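Clostenano — conjunto de recetas manuscritas escaneadas

Versión 4. README rápido, ampliar cuando haya tiempo.

Qué hay
493 fichas transcritas, 167 con escaneo a color. Cuadernos de cocina familiares, sobre todo dulces de sartén y conservas. Castellano y algo de gallego. Recogida: Ghazal Salehi. Transcripción y revisión: Ragnvald Westerberg.

Archivos
fichas.csv — una fila por receta
escaneos/ — TIFF, mismo id que la ficha
glosario.txt — medidas antiguas (cuartillo, onza, jícara)

Campos
id, titulo, cuaderno, pagina, texto, medidas, dudas
"dudas" lleva las palabras ilegibles entre corchetes. No rellenarlas a ojo, por favor.

Problemas conocidos
- 14 fichas sin titulo, van como "s/t"
- el cuaderno Jirnasness tiene paginas repetidas, pendiente de limpiar
- tildes rotas si se abre en Excel sin indicar UTF-8
- cantidades normalizadas a gramos solo en parte; el orignal siempre en "texto"

Licencia
Uso libre citando Clostenano. Los escaneos del fondo Dehghan no, hay que pedir permiso — escribir antes de publicar nada.

Cambios
v4, junio: glosario nuevo, ids corregidos
v3: se añade el cuaderno Briltix

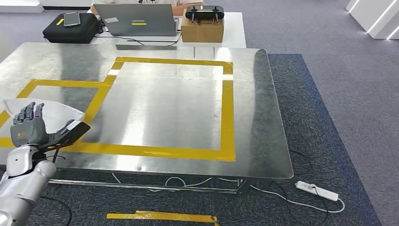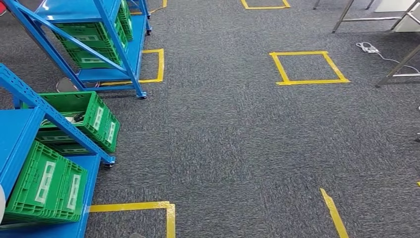
Mesa metálica con cinta amarilla (primera); moqueta gris y estanterias azules con cajas verdes (segunda).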